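The first thing the robot at Lindgate broke was a promise, and the second was a jar of pickled beets. The promise had been made in a brochure, where the word "gentle" came up on every page. The beets went into the air vent of a laptop.

Lindgate is a small test kitchen and shop lab that tries out machines for people who sell snacks for a living. Its job last spring was simple to say out loud: put an arm at a counter, let it take things off a display and set them on a tray, and find out whether a corner store could live with it. The arm ran on control software from a firm called Dinu, and the gripper was a two-finger model supplied by Hadova. For 11 days it behaved like a very slow, very polite clerk.

Then came run 368. The arm picked up the jar, carried it over the tray, and kept squeezing. The glass held for a moment, as glass will, and then it didn't. Protective glasses were being worn, mostly on foreheads.

What followed was seven hours of grown adults reading log files. The gripper reported that it had closed with modest force. The software reported that it had asked for modest force. Everyone had been reasonable, according to everyone, and there was beet juice on the ceiling.

The trouble was a stale number. The fingers report their grip to the controller many times a second, and the controller eases off once it hears that the grip is firm. A loose connector had stopped passing the message along. When no fresh reading arrived, the software went on using the last one it had, taken when the fingers were still closing on air. As far as the arm knew, it was holding nothing at all, and it wanted to hold it tighter. 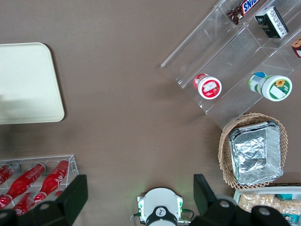 A candy bar will forgive a good deal of this. So will a cup with a lid, up to a point, and a foil tray can be bent back by hand if you have low standards. Glass bottles are another matter, and any store that wants a robot at the counter will want it near the bottles sooner or later, probably on the first morning.

The fix is dull, which is how you want them. If a reading is more than 43 milliseconds old, the arm stops where it is and waits for a person. There is also a hard limit on force now, set in the gripper itself, where no amount of confusion upstream can talk it into more. The connectors have been swapped for the locking kind - they cost slightly more, and were on the original parts list until somebody saved the money.

Lindgate wrote all this up and sent it to Jumstead, the chain that was paying for the trial. Jumstead wrote back to ask if the robot could also do coffee.

Contact the editors | © 2021 | Back to top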